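Food Service Basics, Unit 4: Sorting and Plating Whole Fruit

Handout for the evening section. Notes by Xinyi Song, with corrections from Junhao Cao.
Revised 19 August 2003

Bring this handout to the practical. You will need it for the written part as well.

1. What the unit covers

Last unit was washing and storage. This one starts where the fruit is already clean and on the work table, and ends when it is on a plate that can go out to a dining room. No cutting is involved. Knife work comes in November.

The work has two parts, sorting and plating. Students tend to rush the first one and then fix mistakes on the plate. Every time you fix something on the plate you handle the fruit again, and soft fruit shows it by the next morning.

2. Terms

Whole fruit: fruit served with the peel or skin on, uncut.

Loose group: fruit that is on the cloth and has not been plated yet. It does not have to be in rows. It does have to be in a single layer.

Stem end: the end where the fruit was attached to the plant. On a mandarin this is the end with the small green nub. On an apple it is the end with the hollow.

Blossom end: the opposite end. Check it first on tomatoes. Splits and soft spots often show there.

Bloom: the dusty coating found on many plums and grapes. It is natural and harmless. It rubs off with handling, so a shiny plum is not a bad plum.

We treat tomatoes as fruit in this unit. The storeroom lists them under vegetables. Use the storeroom name on the order form and ours in class.

3. The work table

Cover the table before any fruit goes down. A cloth keeps round fruit from rolling as easily as it does on a bare steel top, and it is gentler on the skin. Pull the cloth flat. A fold under a plate will tip it.

Put the plate toward the back of the table and keep the loose group in front of it, closer to you. You then move each piece away from you and set it down, without reaching over pieces that are already plated. Large citrus is picked up from both sides at its widest point and lifted straight up.
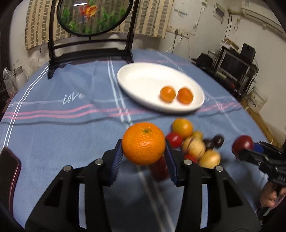 Do not roll fruit across the cloth to get it to the plate. Rolling picks up lint, and a piece with a weak spot will open on that side. The same goes for pushing several pieces along together with the side of the hand.

Keep the plate flat on the table while you load it. Students who hold the plate in one hand always end up with everything at the low side.

4. Sorting

Sort by kind first, then by size, then by condition. Color comes last and only matters for plating.

By kind. Small oranges, tangerines, and mandarins get confused with each other, and orange or yellow tomatoes get confused with all of them from a distance. Look at the skin. Citrus peel is dimpled. Tomato skin is smooth. If you still cannot tell, pick it up, as citrus peel usually has some give to it and a tomato feels tight.

By size. Use three sizes: cherry, plum, and apple. A cherry tomato is cherry size. Most tangerines fall between plum and apple, and we put them with apple so that the plum group does not get too mixed.

By condition. Look at the skin for:
Splits, even dry ones
Soft spots
Mold at the stem
Brown or dark marks

Marks need some judgment. A streak or a brownish spot on a pale skin may only be scarring from a branch. Press beside the mark with the flat of your thumb. If it is firm, the piece can stay, with the mark turned down on the plate. If it gives, it goes in the kitchen bin. Splits and mold always go.

Junhao's correction to the old version: the earlier handout said to press on the mark itself. Press beside it. Pressing on the mark can turn a sound piece into a soft one.

5. Plating

We use an oval plate with a raised rim for this unit. The rim holds small fruit in, and the long shape lets you set a line. Plain white is the standard. The Plenent pattern plates on the upper shelf are for the spring dinner and stay there.

Start with the largest piece and place it at one end. Work along the plate from there. A loose curve looks better than a straight row and is easier to get right, as fruit does not come in matching sizes. Let neighboring pieces touch lightly so they hold each other in place.

Mixed colors on one plate are fine. Avoid putting all the red at one end. If you have more orange than anything else, put a small red piece below or between two orange ones.

Plums go on last. They are softer than citrus and bruise under other fruit. Hold a plum at its sides with light, even pressure and keep it low over the cloth until it is clear of the pieces next to it.

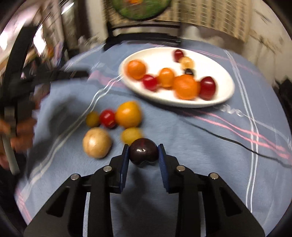

Set each piece down before you let go. Even a short drop onto china will mark a ripe plum or tomato, and the mark may not show until the plate has been standing for an hour.

Leave the rim clear. The person carrying the plate needs somewhere to put their thumbs.

Do not stack in this unit. Stacked bowls are covered in the Ernivholm reading, pages 2 to 4, which is optional.

6. Common mistakes

Plating before sorting is finished. You find the best piece last and there is no room for it.

Turning every stem up. It looks stiff. Turn some to the side.

Wet fruit. Water pools under tomatoes on a flat plate. If the fruit is wet from washing, dry it with a clean towel before it goes on the cloth.

Leaving apples against soft fruit in storage. Apples give off a gas that speeds ripening. For a plate that goes out the same day this makes no difference. For overnight storage, keep them apart.

7. Practical and written part

For the practical, you will work in pairs at one table. One person sorts and one person plates, then you change places. Gloves are required. Hair must be tied back. Morneo order forms are in the tray by the door, and the storeroom number for mixed fruit is 3,716.

For the written part, answer in one or two paragraphs:

Describe how you decided whether a marked piece stayed or went.

Explain the order in which you loaded your plate and what you would change.

Hand both in to Xinyi before the next class. The reading for Unit 5 is the chapter on melons in Xue.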